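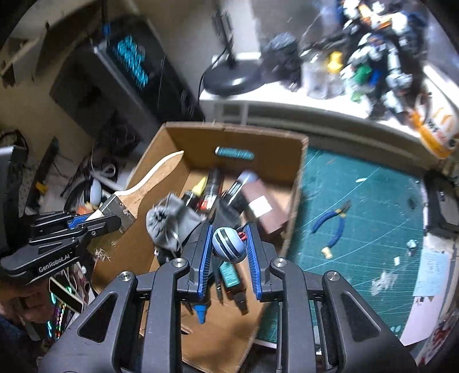
Brukstead Handle-Hole Carton, brown

Product code 573. Sold flat, singly or in bundles.

The Brukstead is a plain brown cardboard box with flaps on top and a long slot in the end wall to put your fingers through. We have sold it for years and have yet to find anything more exciting to say about the outside of it. The inside is another matter, as that is where our customers keep the things that live nowhere else.

You will know the sort of thing. Bottles with pointed nozzles, a paintbrush, a drawstring pouch that might have anything in it, a small ball. Every household has a boxful, and most households have it in a drawer that no longer shuts. The Brukstead is for when you have given up on the drawer.

What you get

One carton, delivered flat, with the fold lines already pressed in. No tape is supplied. The base tucks together for light loads, but if you are putting in tins, bottles or anything you would mind hearing land on the stairs, run a strip of parcel tape along the bottom first. Two strips if you are the worrying type.

The handle slot is cut right through the wall. It is wide enough for a hand in a gardening glove, and also wide enough for a pencil to leave by, so keep small things in a pouch or a tub.

Packing it

Stand bottles upright along one wall and pack something soft against them – a cloth bag does nicely. Brushes go in handle down, if they go in at all. Long ones will stick out over the side and you will have to leave the flaps open, which plenty of people do for good.

Yhon Puma on our packing bench would like it known that boxes within boxes are a fine idea until you need the thing in the inner one. He puts a white label on each and writes on it straight away. We sell the labels too (code 118) and have noticed that most of them stay blank.

Sizes and codes

573 Brukstead, standard
601 Brukstead, tall
115 Stivstead divider set, fits the standard only
118 White labels, square, on a sheet

The Achari lidded crate is a better choice for sheds and anywhere damp. Cardboard and puddles have never got on.

Returns

Ustum will take back any carton that is still flat. Once it has been folded, filled and pushed under a bench, it is yours, along with whatever is at the bottom of it.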